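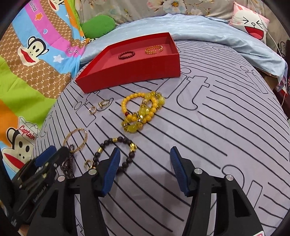

Contents | Previous | Next | Index

Chapter 15
Learning to Sort from Human Hands

A person can pick up a thin bangle without thinking. For a robot the same task is difficult, and in this chapter we study one method of teaching it. The operator holds the gripper in the hand and does the work at home, on a bed or a table. Every demonstration is then used to train the policy. In the Heto study, Lewis and Atallah compared 30 demonstrations of sorting jewellery with 2 simpler baselines. We begin with the question of how wide the fingers should open.

Last updated: 29 March 2025
© Gallberg | Contact | Back to top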